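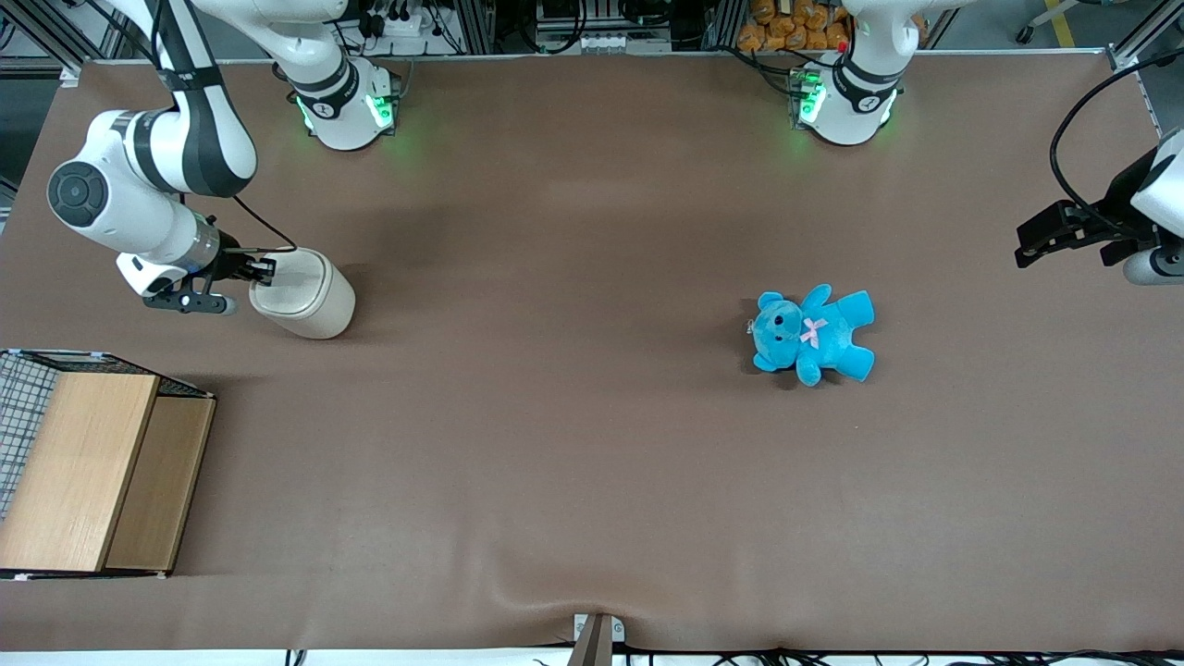
Mesa de trabajo con dos brazos robóticos, uno de ellos con la pinza apoyada en un recipiente de color crema. Fotografía: Skitex.

Skitex aprueba el plan de equipamiento para sus puestos de manipulación con doble brazo

La dirección de Skitex ha aprobado el plan de equipamiento que regirá la ampliación de su área de manipulación robótica. El documento prevé la puesta en servicio de seis puestos de trabajo con doble brazo, repartidos en dos fases, y fija por primera vez un procedimiento común para la compra de manipuladores, pinzas, estructuras de soporte y repuestos. La primera fase comprende cuatro puestos y deberá quedar adjudicada en noviembre. Los dos restantes se contratarán una vez recibida y verificada la instalación inicial.

El plan responde a una petición reiterada de los equipos técnicos. Hasta ahora cada grupo tramitaba sus adquisiciones por separado, con calendarios propios y criterios de valoración que no siempre coincidían. El resultado era un parque heterogéneo, con conectores y versiones de control distintos de un puesto a otro y con una provisión de recambios difícil de mantener. La nueva norma establece una configuración de referencia y obliga a justificar por escrito cualquier desviación respecto de ella.

Según explica Miroslava Sirko, responsable de planificación de equipos, la revisión comenzó por el inventario. «Antes de pedir presupuesto para nada nuevo quisimos saber qué teníamos, en qué estado se encontraba y cuánto se utilizaba. Varias de las solicitudes que estaban sobre la mesa se resolvieron con una reasignación interna», señala.

Configuración de referencia

Cada puesto se compondrá de dos brazos montados sobre el lado posterior de una mesa amplia, con una estructura de perfil de aluminio detrás y los elementos de alimentación y conexión situados fuera de la superficie útil. Las pinzas serán de tipo paralelo en ambos brazos. La mesa llevará una cubierta mate y de color uniforme, que figurará en el presupuesto como material fungible.

Este último punto fue objeto de discusión durante la redacción del plan. Algunas unidades defendían una superficie rígida, más duradera y más fácil de nivelar. Prevaleció la cubierta sustituible por razones de coste y de plazo: puede reponerse entre dos turnos sin desmontar los brazos. Las especificaciones técnicas admiten pliegues leves en el borde delantero, siempre que no alcancen la zona en la que se depositan los objetos.

El pliego describe también el conjunto de objetos con el que se comprobará cada puesto en el momento de la recepción. Se ha optado por artículos corrientes, de formas y consistencias diversas, entre los que figuran tarros lisos sin etiqueta y juguetes de peluche. Los primeros exigen una presión controlada sobre una pared curva; los segundos se deforman al cerrarse la pinza y no ofrecen una cara de agarre definida. La relación completa asciende a 50 artículos y acompañará al pliego como anexo, de manera que los licitadores puedan adquirirlos por su cuenta y ensayar con ellos antes de presentar oferta.

El cableado recibe un capítulo propio. Los proveedores deberán indicar el recorrido de cada cable desde la base hasta la muñeca, el radio mínimo de curvatura y la forma de fijación en las articulaciones. En las instalaciones anteriores, las averías de cable constituyeron el motivo más habitual de parada, y los recambios se compraban con carácter urgente y a precio de catálogo. El nuevo contrato incluirá un juego completo por puesto desde el primer día.

Criterios de adjudicación

La valoración de las ofertas tendrá en cuenta el coste total durante la vida prevista del equipo. Además del precio de los brazos, los licitadores habrán de desglosar la instalación, la formación del personal, las licencias del software de control, la calibración periódica, los recambios y la retirada del material al final del contrato. Las ofertas que presenten estos conceptos en una sola partida serán devueltas para su subsanación y quedarán excluidas si no se corrigen dentro del plazo concedido.

Se han recibido manifestaciones de interés de tres empresas: Pustitz, Borkowska y Pridell. Pustitz propone el suministro de los puestos completos y montados. Borkowska concurre con una oferta modular, en la que la estructura y las mesas se contratan aparte de los brazos. Pridell plantea un régimen de arrendamiento con opción de compra, con el mantenimiento incluido en la cuota. Las tres fórmulas son admisibles según el pliego y se compararán sobre la misma base temporal.

La modalidad de arrendamiento ha despertado interés en el departamento financiero, que ve en ella la posibilidad de repartir el gasto entre varios ejercicios. Los servicios técnicos han pedido, por su parte, que se examine con detalle el régimen de modificaciones. Un equipo arrendado no siempre puede recibir pinzas de otro fabricante, soportes adicionales o cámaras atornilladas a la estructura, y estas adaptaciones son frecuentes en el trabajo ordinario del área. El pliego exigirá que la oferta enumere las modificaciones permitidas y el coste de revertirlas.

«No tenemos una preferencia previa por la compra o por el alquiler. Lo que pedimos es que las cifras se puedan leer en la misma tabla y que el equipo que va a utilizar los puestos participe en la decisión», indica Sirko.

Pruebas de recepción

Ningún puesto se dará por recibido con la sola entrega del material. Una vez completado el montaje, el proveedor deberá superar una serie de 150 ciclos de agarre y depósito en presencia de personal de Skitex, con los objetos del anexo y en el orden que este determine. Los dos brazos se evaluarán por separado y después de forma conjunta, con atención a las zonas de la mesa en las que sus alcances se superponen.

El acta de recepción recogerá los fallos observados, la causa atribuida y el plazo de corrección. También dejará constancia de las intervenciones manuales durante la serie, entre ellas la recolocación de un objeto o el reinicio de una pinza. Una parte del pago se retendrá hasta que el acta quede cerrada sin observaciones pendientes.

Se comprobarán asimismo los indicadores luminosos de estado de cada base, que deben resultar legibles desde el pasillo sin necesidad de acercarse a la mesa, y los dispositivos de parada. El servicio de prevención verificará la señalización del suelo y las distancias de paso antes de autorizar el uso de cada puesto.

Presupuesto y espacio

El plan distingue entre inversión y gasto corriente. En el primer capítulo se incluyen los brazos, las pinzas, las mesas y la estructura. En el segundo, las cubiertas, los objetos de ensayo, los cables de repuesto y las horas de mantenimiento. La separación permitirá a los responsables de cada grupo conocer el coste anual de mantener un puesto en funcionamiento, dato del que hasta la fecha no se disponía de forma sistemática.

Las necesidades de espacio han condicionado la división en fases. La sala prevista admite los cuatro primeros puestos sin obra, con una redistribución de tomas eléctricas y del almacenamiento auxiliar. Para los otros dos será preciso ampliar la acometida y trasladar parte del material almacenado. El coste de esos trabajos figura en el plan como partida independiente y no se cargará al contrato de suministro.

El almacenamiento junto a los puestos es otra de las cuestiones pendientes. Los grupos utilizan en la actualidad cajones y cajas de distinto tamaño para tener a mano los materiales, y la planificación propone normalizar sus dimensiones. La propuesta se encuentra en consulta y admite observaciones de todas las unidades usuarias. No se prevé retirar los elementos existentes mientras no haya una alternativa disponible en la sala.

En cuanto al personal, el plan contempla formación para los operadores antes de la entrada en servicio y una segunda sesión a los seis meses. Los contenidos mínimos comprenden el arranque y la parada, la sustitución de las pinzas, la revisión visual del cableado y el registro de incidencias. Cada puesto tendrá una persona titular y una suplente, cuyos nombres constarán en la ficha del equipo.

Próximos pasos

El pliego definitivo se remitirá a las tres empresas interesadas y quedará a disposición de cualquier otro proveedor que lo solicite. Las visitas a la sala se realizarán por la mañana, previa inscripción, y cada empresa podrá acudir con un máximo de cuatro personas. Las consultas técnicas deberán formularse por escrito; las respuestas se comunicarán a todos los participantes sin identificar a quien haya planteado la pregunta.

La mesa de valoración estará presidida por Miroslava Sirko e incluirá representantes de los servicios técnicos, del departamento financiero y de los grupos usuarios. Su propuesta se elevará a la dirección junto con un informe sobre el destino de los equipos más antiguos, que podrán asignarse a formación o emplearse como fuente de recambios.

Las unidades que deseen solicitar tiempo de uso en los nuevos puestos pueden dirigirse al área de planificación de equipos de Skitex, indicando el tipo de tarea, los objetos que se van a manipular y la duración estimada de los trabajos.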